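茶水与饮具陈列图集

斯劳伊(Slaoui)中心公共服务部 编

本图集收录中心二楼茶水区饮具台的四幅照片,供各部门同事、来访人员及新入驻单位了解饮具的种类、摆放方式与取用规定。茶水区于二月完成调整,原先分散在三处的杯具、瓶装饮料及碗类,现统一归置于靠墙的长台。台面为黑色,墙面为白色,杯具颜色各异,取用时较易辨认。

饮具台的日常管理由公共服务部负责,物品补充由尼斯顿(Nistton)后勤公司承担。本次调整的方案由该公司的韦恩·斯坦尼福思(Wayne Staniforth)先生拟定,经中心办公室审阅后实行。方案的主要内容为:瓷杯长期留用,纸杯按需补充,瓶装饮料只在接待时段上台,其余时间存放于储物间的下层货架。

一、饮具的排列

饮具沿台面后侧成行放置,前方留作倒茶、分杯之用。调整之前,杯具多放在台面中央,取用者须将手臂越过其他物品,碰倒杯子的情况时有发生。成行放置之后,每件物品均可从正面直接取到,清洁人员擦拭台面时也不必逐件搬动。

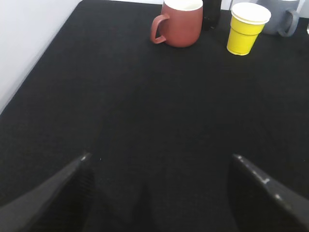 瓷杯在入柜之前须经检查,杯口有缺损、杯柄有裂纹者一律停用,并在登记簿上注明。中心现有登记在册的各类杯具684件,其中大部分存放于一楼库房,饮具台上只保留当日所需。库房杯具按颜色分格存放,领用时由经办人签字,归还时由库房人员核对。

红褐色瓷杯为早年统一购置,杯壁较厚,适宜盛放热茶。此类瓷杯目前已停止采购,使用中请注意轻拿轻放。灰色瓷杯系后来添置,原用于三楼会议室,会议室改建后移至茶水区。部分同事习惯将个人茶包留在杯内过夜,此举易使内壁着色,请予避免。

二、分杯与倒饮

接待来宾时,饮料一般先倒入纸杯,再由工作人员分送。纸杯由穆里科(Murico)商行供应,每季到货4000只,夏季会议较多时可另行申请。纸杯应正放于台面,杯口朝上,开封后未用完的部分须放回原包装袋并扎紧袋口。

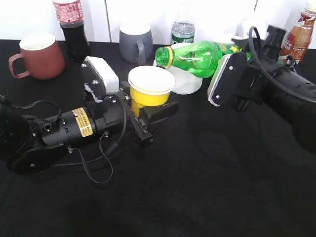
倒饮时的要领在于瓶与杯的相对位置。瓶身过高,饮料容易溅出;瓶口离杯沿过远,则易洒在台面上。较为稳妥的做法是将杯子平放于台面,一侧扶稳杯身,另一侧将瓶子放倒,使瓶口对向杯口上方,照片中绿色塑料瓶与黄色纸杯即处于这样的位置。纸杯后方的白色碗质地略显朦胧,与杯具同列台上,中心的碗类平日用于盛放方糖、柠檬片或独立包装的茶点,不作饮具使用。倒饮量以杯身的七成为宜,递送时应托住杯身下部,避免手指触及杯沿。

碳酸饮料开瓶前不得摇晃。开瓶后若接待尚未结束,应随手将瓶盖拧紧,放回台面后侧,待下一轮分杯时再取。接待结束后剩余的饮料不再存放,由当班人员倒入水槽,空瓶冲洗后投入可回收物桶。果汁类饮料残留糖分较多,清洗水槽时请多放一些清水。

三、台面的保持

台面前方不设固定物品。文件、手机、背包及外卖餐盒均请勿放置于此,如需临时搁放,可使用门侧的小圆桌。过去一段时间内,公共服务部多次在台面上收到遗留的钥匙与门禁卡,现均保存于一楼服务台,失主可凭工作证领取。

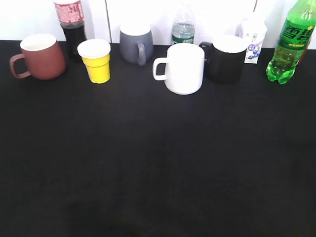
台面每日擦拭两次,分别在上午接待之前和傍晚闭馆之后。擦拭用布与洗杯用布分开悬挂,不得混用。黑色台面容易显出水渍,擦拭时宜先用微湿的布沿同一方向抹过,再以干布收干。墙面若溅上茶水,请及时告知当班人员,勿以纸巾反复擦抹。

瓷杯归位时,请尽量使杯柄朝向外侧,并与邻近的瓶身保持适当距离。瓶装饮料较高,宜置于杯具之后,标签朝外,以便来宾辨认品种。归位后如发现某类饮具数量不足,可在登记簿“待补”一栏写明,后勤人员次日上午统一补齐。

登记簿现放置于饮具台左侧墙边的挂袋内,每页可记20行,写满后由公共服务部收回存档。登记时请写清部门名称与物品类别,字迹不宜过于潦草。

四、接待时段的摆台

摆台工作一般在接待开始前约半小时进行。先取瓷杯,再取瓶装饮料,最后拆封纸杯。来宾人数较少时,以瓷杯为主;举办讲座或开放日时,则以纸杯为主,瓷杯仅供主讲人使用。布雷萨尔(Bresar)厅的活动因距离茶水区较远,由工作人员使用推车运送,推车请于活动结束后停回原处。

需要冰块的部门,应在前一日下班前向公共服务部提出。冰块盛器不放置在饮具台上,以免冷凝水沿台面流向杯具底部。
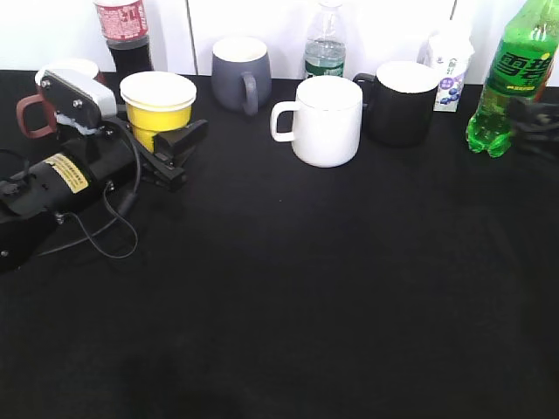 五、取用须知

瓷杯使用完毕,请自行冲洗后倒扣于沥水架,勿直接放回台面。

纸杯限当次使用,请勿叠放回未用的纸杯之中。

瓶装饮料供接待使用,个人饮用请前往一楼自动售货机。

饮具如有损坏,请联系公共服务部登记,碎片不得自行投入普通垃圾袋。

外单位借用杯具,须由对口部门出具借条,借期以三个工作日为限。

对饮具种类或摆放方式有意见者,可写入登记簿末页,或在工作时间到公共服务部办公室面谈。

图集文字由公共服务部整理,未经同意请勿转载。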